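Travel Writing for the Web
Session 6: The One-Day City Guide
Handout, 03/02/2023

Reading for this session: the Ustcombe guide in your packet, both versions. Bring the marked-up copy to class.

1. What the form is

A one-day guide takes a reader through a single place from morning to night. It is a service piece first. The reader has a phone in one hand and is often already on the train. They want to know where to start, what is close to what, and when things shut.

The form is older than the web. Newspaper travel sections ran day guides for decades, usually with a map and a box of opening hours. Blogs kept the timeline and added the first person. The map went missing for a while and has come back as a link.

2. Picking the area

Keep it to one district, or two that touch. A draft that covers a whole city in a day is a list of transfers. In the first Ustcombe version, the writer crosses the river four times before dinner. In the second she stays on the harbor side until late afternoon and crosses once, on foot.

Walk the route yourself at the hours you are recommending. A street that is pleasant at 10 a.m. may have every shop closed at 4. If you walked it in October and publish in spring, say so in the text.

3. The timeline

Most guides use clock times or parts of the day. Either works, but do not mix them. Clock times need slack: allow for lines, restrooms, a wrong turn. Students tend to give a museum one hour and lunch 30 minutes, and then the afternoon falls apart.

A workable skeleton:

Arrival and where to leave a bag
Breakfast or coffee within a short walk
The main sight, before it gets busy
Lunch, with a second choice if the first is full
Something outdoors, plus a rainy-day swap
A rest
Dinner and the way home

The rest is the stop most often left out. Readers with children or bad knees notice.

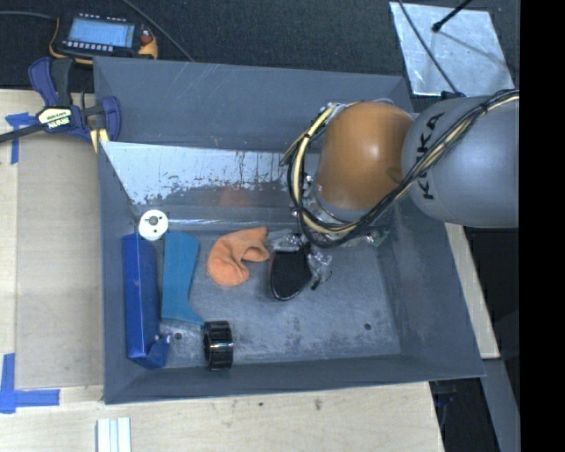 Rosalie Fankhauser objected to the rest stop when we went over the skeleton last term, saying that her readers skip it and that she would sooner give the space to a second dinner option. She had a point about space. Her guide to the Bedoya district ran well past its limit, and the paragraph on park benches was the first thing cut. We left the rest in the skeleton as a default — drop it if you can say what replaces it.

4. First person

Use "I" when it carries information. "I waited 13 minutes for a table at Ornetti and had a reservation" tells the reader something. "I was so happy to be there" does not tell them much. A little of the second kind is fine in an opening and gives the piece a voice, but by the third stop it should have thinned out.

Do not write that you ate something you did not eat.

5. Prices, hours and disclosure

Check hours on the day you file. Give prices as a range and name the month you checked them.

If a hotel or restaurant gave you anything, state it near the top. The Kison Hotel stay in the second Ustcombe version is disclosed in the second line, before the hotel is mentioned. In the first version it comes at the very bottom, below the recipe links. Compare how the two read.

6. Common faults in drafts

Opening with the history of the town
Adjectives that fit any place (charming, vibrant, hidden)
No street names
Every stop recommended with the same force
Directions that assume a car in one paragraph and a train in the next
Nothing on how to get back after dark

7. Assignment

Write a one-day guide to a place you can reach without flying. Maximum 2000 words, with hours and prices in a separate box at the end. The box does not count toward the limit. Attach your walking notes, handwritten is fine.

Drafts are exchanged in pairs at the start of the next session. Your partner will read with a map open and mark every point where they could not tell which way to go.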